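FROM THE LINEN ROOM

Folding week at Vendadholm: how we are sorting the bedding

The spring bedding at Vendadholm has been in the same three closets since March, and by the end of summer the shelves were hard to use. Fitted sheets were mixed in with tablecloths, pillowcases had drifted away from their sets, and anyone making up a room had to pull down half a stack to find one blanket. We are now working through all of it before the heavier winter covers come out.

The work is simple and goes slowly. Everything comes off a shelf, gets looked at on both sides, and is folded again to one size. There are more than 400 pieces on the old list, and the list was not complete. It left out the printed cottons that came over from the Gronlow house, and those are the ones most people ask for.

We tried folding on the long table in the laundry first. It is the right height but too narrow for anything wider than a single sheet, and the ends kept sliding to the floor. A made bed works better. You can spread a piece out, pull the corners straight, and fold toward yourself without having to lift the cloth. A smooth sheet underneath helps, and a thick quilt is best pushed up to the far end. Leave yourself a side of the bed you can stand close to.

The fold we have settled on is a tall rectangle. Lay the piece flat with the pattern facing down and bring the long sides together. Smooth it from the middle out. Fold it lengthwise once more if it is a wide piece, then turn it over so the pattern shows. Small pieces can stay at that. Larger ones get folded in half again from top to bottom so they fit the shelf, which is 80 centimeters deep in the first two closets and a little less in the third. 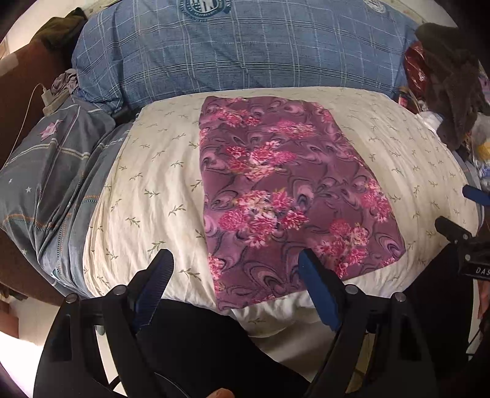 Purple paisley-like print with pink flowers, folded and laid out on the sprig-print sheet.

Printed cottons are the easiest to sort once the pattern is on the outside. Paisleys and large flowers are going together on the middle shelf of the first closet. Small prints, sprigs and dots go on the shelf below. Plaids have their own stack. We did think about sorting everything by color, but too many pieces have four or five colors in them and two people will not agree on where they belong. Pattern has been quicker.

Blankets and quilts are going into the third closet, heaviest at the bottom. Please do not put a quilt on top of folded cottons, even for an afternoon. The creases it leaves take a hot iron to get out, and some of the older prints should not be ironed hot at all. If you are unsure about a piece, iron it on the wrong side on a low setting, or leave it alone and put it in the basket by the laundry door.

Some notes on particular things:

Slippery fabrics. These shift while you are folding and come out wider at one end. A slight difference will not matter on the shelf. If it bothers you, open the last fold only and straighten that, and leave the rest as it is.

Old creases. Many of the pieces were folded the same way for years and have a faded line down the center. Fold these in thirds this time so the line falls somewhere new. We will do the same again next year in the other direction.

Sets. A sheet and its pillowcases should be kept as one bundle. Fold the pillowcases small and put them inside the last fold of the sheet. If you find a single pillowcase with no match, it goes in the Pyo box on the windowsill. Several have already found their sheets again that way.

Mending. Loose hems and small holes are set aside in the blue bag. Appliqué that has started to lift at a corner goes there too — it is quick to stitch down now and much harder after another wash.

Labels. The old paper tags have mostly fallen off. We are using cotton tape marked with laundry pen, pinned to the shelf edge and not to the cloth. Rust marks from pins were the reason for a good part of last year's mending.

Pieces that are worn through, or that have no use in any of the rooms, are being put aside for Zitska, where they are cut down for quilt backing and cleaning cloths. They will take cotton and linen in any condition so long as it is clean. They cannot use fleece or anything with elastic, so cut the elastic out of fitted sheets before you add them to the pile.

The first closet is finished as of 11 October 2022 and can be used as normal. The second is half done, so please take what you need from the front of the shelves and leave the stacks on the floor where they are. The third has not been started. If you need a winter blanket before then, ask at the laundry and one will be found for you.

Anyone who would like to help is welcome in the linen room after lunch. Bring clean hands and, if you have one, a lint brush. We have plenty of tape and are short on laundry pens — the black ones with the fine tip are best.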